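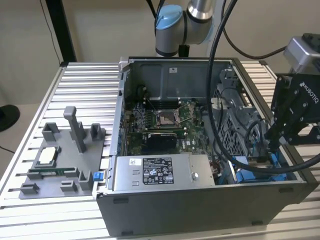 ## Taking Computers Apart in Urkuvville

Verna Brannigan oversees desktop teardown at Wirureck, where 274 retired office machines arrived in July. Her first rule concerns order. "The side panel comes off and the case lies flat," she said. "After that, the board is easy to reach."
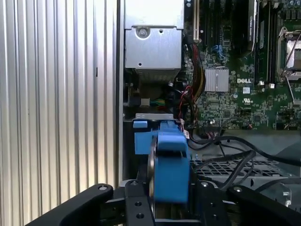 Cables receive particular attention. Ms. Brannigan asks her staff to unplug each connector by its body - never by the wires - and to leave chipset heatsinks in place until the board has been tested. Of the first 154 boards tested, all but 2 were accepted for reuse.

Drives are handled separately. "A drive stays in its carrier until we have a signed record for it," she said. 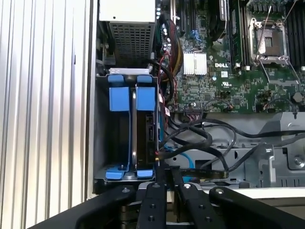

The record lists the serial number, the owner and the method of erasure. Drives that fail erasure are sent to Stamatopoulos for shredding on Wednesday.

Ms. Brannigan regards the processor socket as the part most often spoiled. "One careless touch and the board is scrap," she said.

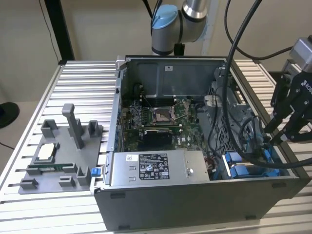
Zinash Wolde disagreed in part, noting that more boards are lost to poor packing than to damaged sockets, and asked that every board be bagged before it leaves the bench.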